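灰箱子

搬到Plumgate的房子已经过了一个冬天，我还有一只箱子没清完。每次搬家都会有这么一只，专收那些不知道归哪儿、又不好意思扔的东西。我给它取名叫"待定"，它在我家的资历比沙发还老。

二月里下了决心，泡了壶茶，打算一口气清空。网上有位收纳博主说，每样东西拿在手里不该超过33秒。我第一样就超时了：一根充电线，插头谁也不认识，我对着它想了很久它从前的主人是哪台机器，最后把它放进了另一只盒子。那只盒子现在也叫"待定"。

然后是各种套子和袋子。我大概有一种病，东西会丢，装东西的袋子永远不丢。在Leiva买过一副墨镜，镜子戴了一个夏天就没了踪影，布袋倒跟着我搬了三次家。还有个Jumus的收纳包，买的时候花了2,250，店员说能用一辈子。我看也是，毕竟我从没往里面放过东西。

清到傍晚，扔掉的和留下的堆成两堆，留下的那堆高出一截。我又挑了一遍，把几样放回扔的那边，喝口茶，再拿回来两样。

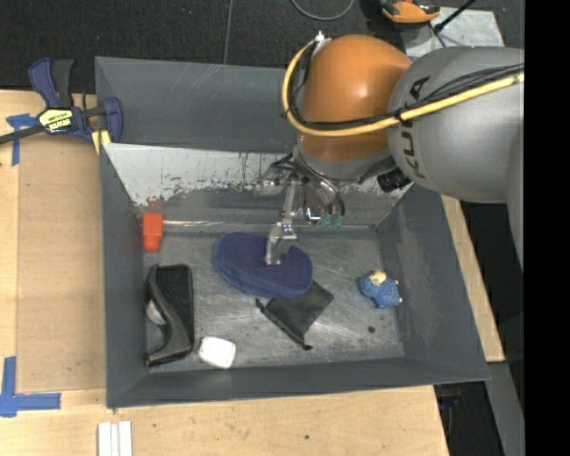
箱底的几位：深蓝色长包，黑色抽绳袋，靠边那只蓝色毛绒玩具。

毛绒玩具我是不扔的，这事没得商量。长包说不定哪天能装点什么。抽绳袋嘛，可以用来装别的抽绳袋，家里还有好几个。

箱子本身倒是很结实，灰色，耐脏，我决定留着，下次搬家用。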